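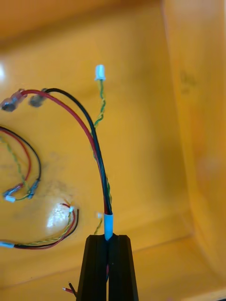 Customer writes the iron + C caps are still showing as out of stock on the Tondon store page, can't add to cart, and the 1000 mg vitamin C next to it lets her pick a size that doesn't exist. She's tried two browsers and her phone. Wants to know if she should just order from Villca instead.

Ticket 2883
Status: open
Priority: med

9:10 am
Checked warehouse count. Iron caps are in, 7 cartons on the shelf at Drirau. Site says zero. So it's the feed again.

9:40 am
Re-ran stock sync by hand. Vit C fixed itself, iron didn't. Magnesium powder now showing under "Childrens", no idea why. Moved it back.

10:25 am
Found it I think. Ploltau changed the product code when they went from the 60 cap bottle to the 90. Old code still live on our side, new one comes in with no match and gets dropped. No error anywhere, just skiped.

11:05 am
Mapped new code to old listing. Iron shows in stock. Label photo and the directions text are still for the 60s, serving info needs redoing before we sell any. Listing hidden for now.

1:30 pm
New label text in from Ploltau. Pasted. Dose line same as before, one cap daily with food. Allergen line is new (made on a line that handles soy), added that.

2:15 pm
Listing back on. Test order went thru ok. Replied to customer, told her up to 9 days shipping becuase of the backlog, offered to hold a bottle.

To do: check zinc and the B12 drops for same code change. Size dropdown on vit C still has the dead option. Leaving open.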